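Home Robot Builders Help
Software and simulation > Camera and mounting

Head camera view is tilted in the sim, grippers end up in the wrong place

Posted by tritine_attic
Tags: simulation, camera mount, two arms, calibration

I am building a two-armed robot at home, working in the evenings. The base and torso are done and the arms are on the bench at our shared workshop waiting for new wrist bearings. While I wait, I have been working in simulation with a room model I put together to stand in for my attic, because that is where the robot will live when it is finished.

The project is called Tritine. The control side runs on a board from Primix and the arm joints use Sostach drivers, but none of that should matter here. The problem shows up with no hardware connected at all.

The task I have set up is simple. The robot faces a low table and has to pick up a small bowl with the left gripper and set it down on the other side of the laptop. I gave the laptop and a phone fixed positions on the tabletop so I would have things the arm must stay away from. The bowl is at the front left, where the left arm should have the easiest time.

What happens is that the view from the head camera is rolled over to one side. The floor climbs toward the right. When I ask for the bowl position from the camera, the answer comes back shifted, and the left gripper closes on air 50 mm from where it should be. If I type in the bowl position by hand, taken from the room file, the arm goes to the right spot every time. So I believe the arm model is fine.

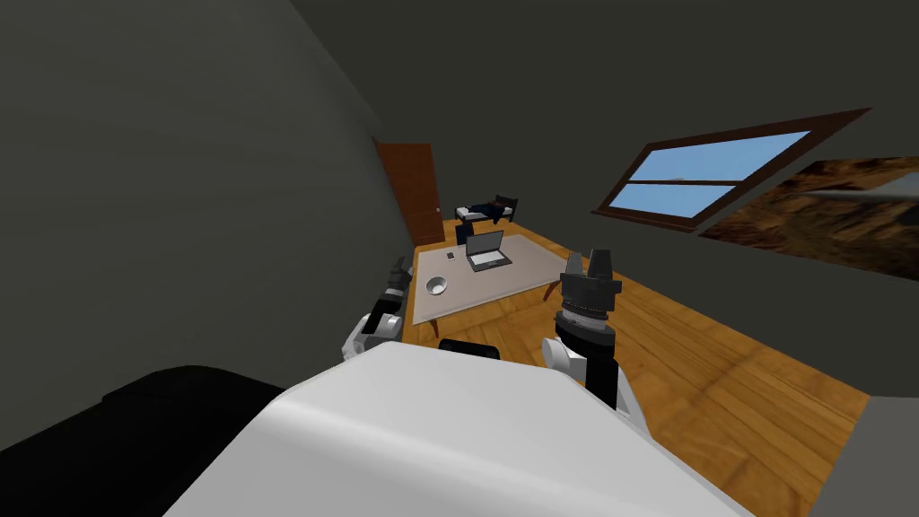

Head camera view in the sim, both arms raised at the front corners of the table.

Things I have already tried:

Rebuilding the room from scratch. Same tilt.
Setting the torso joint to zero before each run. No change.
Checking that the floor is level in the room file. It is.
Removing the sloped ceiling and the skylight, in case the renderer was doing something odd with them. No change, so I put them back.
Changing the field of view. The picture gets wider but the lean stays.

The log gives me warning 653 at startup, which only says that a transform was "normalized on load." It does not stop anything from running, and I had been ignoring it.

I have two questions. First, is the tilt likely to be a camera problem or a torso problem? Second, can I just rotate the picture back level before I look for the bowl, or will that cause trouble later? I would like to have this working before the bearings come in June.

Posted by lowbench

It is a camera problem. Both arms look right relative to the torso, and the white top of the torso fills the lower middle of your picture as I would expect from a camera mounted above it. If the torso itself were leaning, the arm would also miss when you type the position in by hand, unless your base frame was wrong by the same amount, and that would be a strange coincidence.

Look at warning 653 first. In the loader you are probably using, "normalized on load" means it read four numbers for a rotation, found that they did not make a proper unit rotation, and scaled them until they did. The scaling is harmless if the numbers were only rounded badly. It is not harmless if one of them is in the wrong place. The usual cause is order. Some tools write the rotation as w, x, y, z and others write x, y, z, w. If you copied the camera mount from one tool into another, the loader will accept it and give you a camera that points somewhere else. With a small rotation the result can be wildly wrong. With a mount that was already pitched down toward a table, you can get a view that looks nearly usable but is rolled.

To check it:

Open the robot file and find the camera mount.
Write down the four numbers.
Replace them with plain roll, pitch and yaw angles if your format allows it. Set roll to zero, yaw to zero, and pitch to whatever your bracket is.
Reload and see if the warning is gone.

If the warning is gone and the floor is level, you are finished with that part.

On your second question, do not rotate the picture. You would be fixing what you see and leaving the camera pose wrong in the file. Everything that uses that pose to turn a pixel into a position in the room would still be wrong, and now it would also disagree with the picture. If the mount on the real robot is crooked, put the real roll in the file and leave the picture crooked. The math does not care whether the floor looks level to you.

One more thing. Before you trust the bowl position again, put a small marker at each table corner and ask the camera for all of them. A roll error gives you a miss that gets larger the farther you go from the center of the view. If the miss is the same at every corner, you have an offset as well as a roll, and you need to look at where the camera sits and not only how it is turned.

Posted by huynh_shop_saturdays

I had something like this on my build, only with one arm. Mine was the neck. I had a neck joint in the file with no limits set and it sagged a bit when the sim started. Lock the neck and see.

Also I would move that chair. There is one right up against the near side of the table and your arms have to go over it. I used the room set from Huỳnh and took all the chairs out until the picking worked, then put them back one at a time.

Reply from lowbench

A sagging neck would normally show up as pitch, with the view dropping toward the torso. It could be roll if the joint axis is wrong, so locking it is worth the minute it takes. Agree about the chair. Clear it for now.

Reply from tritine_attic

It was the number order. I had exported the mount from the drawing program and pasted it straight in. With plain angles the floor is level and warning 653 is gone.

I did the corner test. There was an offset too. The camera origin was at the bottom of the bracket and should have been at the lens, which came to 13 mm. After fixing both, I ran the bowl pick 8 times with the near chair removed and it picked the bowl up every time. The neck is locked now as well, though it made no difference that I could see.

I put the chair back on Monday and the left arm now stops short because the planner thinks the elbow will touch it. I will start a new thread for that if I can't sort it out – the collision shape on my forearm is a plain box and much bigger than it needs to be, so I will try that first.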